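Blown-out white objects and a policy that hesitates on the approach

posted by endix_offcuts, 21 July 2025

I'm training a grasp policy on 157 demos made with hand-held grippers on a cluttered glass table. Offline loss looks lovely. On the arm it dithers whenever the target is pale and brightly lit. The Kallport docs say exposure augmentation fixes this. Has anyone seen that work on their own data, or only in the docs? Two views from the set:
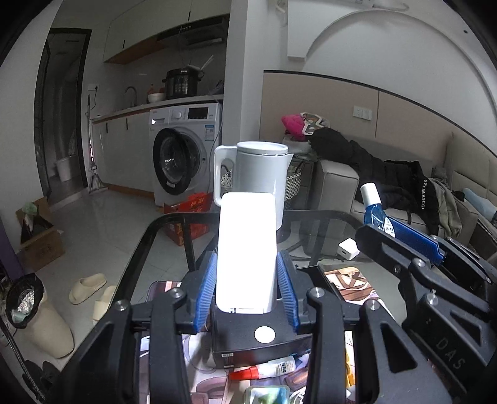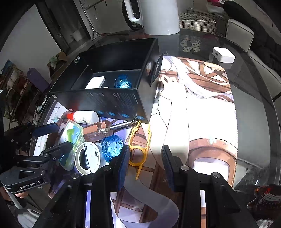 Wrist views, same table. The overexposed white object is in the first one.

loselgate_tom

I'd doubt the augmentation before I doubted the policy. Dimming a clipped patch gives you a grey patch with no edges in it. The detail was lost at capture. Lock the exposure lower, record 29 new demos and compare on targets you've held out. Also look at your tracking. Glass lets the floor show through, and a tracker will happily latch on to it. Plot the gripper path for one demo and see if it jumps – ours did, and we'd blamed the network since February.

suvarna_user

just get more data, 200 minimum. worked for me

pinhole57

More of the same clipped footage will teach it the same thing. I'd add that offline loss tells you very little about hesitation. Check the delay between image and gripper width first. Mine was out by 57 ms and the policy paused just before every grasp, pale target or dark.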